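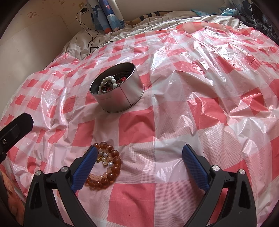 Last updated: 1/24/25

Benjie Bañez keeps his bracelets the way other people keep spare keys, all together in one place and in a hopeless knot. I love this about him! I have been writing about jewelry boxes for the Espiritu home pages long enough to have seen every velvet roll and stacking tray going, and I still think the best afternoon you can spend with a collection is the one where you tip the lot out on the bed and start over.

A bed is the right place for it. You can sit cross-legged at one end, nothing rolls very far, and if you spread a plastic tablecloth first (a checked one is cheerful, and it wipes clean) the tiny beads stay out of the blankets. A round metal tin does the rest. No compartments, no lid, just somewhere for things to land while you decide.

Start with the cords. Beads on elastic mostly look after themselves, but red knotted cord grabs everything it touches, and tassels are worse. Alfredo Saludo, who restrings for the Vullport weekend market and has handled a bead or two since his grandmother opened her stall in 1964, taught me to push the loops inward instead of pulling the ends out. It feels wrong for the first minute, and then the whole tangle sighs and lets go.
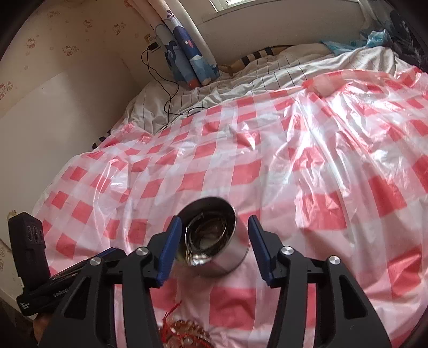 He also taught me to leave the tin on its side now and then and slide pieces out with a finger, so you aren't lifting one bracelet and bringing up five. I tried it at home on a jar of my own stuff and had it sorted before the coffee was gone.

After the cords come the rounds, and this is the part I could do all day. Lay each strand flat in a ring with the smaller ones inside the bigger ones. You see the colors properly that way, and you find out which pieces want to be worn together. Amber with pale peach is a pairing I would never have planned, and now I can't stop thinking about it.
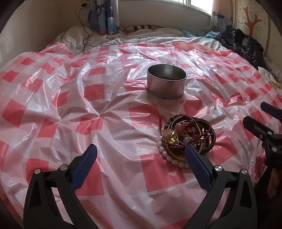
Pendants need a little more care, and I'd pull them out of the pile before anything else gets moved. A stone in a metal setting can scratch its softer neighbors, and the edges of a setting love to catch a thread. The yellow-green one in its gold-colored frame, lying there with a loop of red cord right beside it, is just the sort of piece I'd rescue first and give a soft pouch of its own. Glossy white beads can go next, somewhere they won't rub against faceted stones.

Then put the everyday ones back in the tin and set it where you get dressed. Benjie's is going on the shelf by his door. He has promised me the earrings in April.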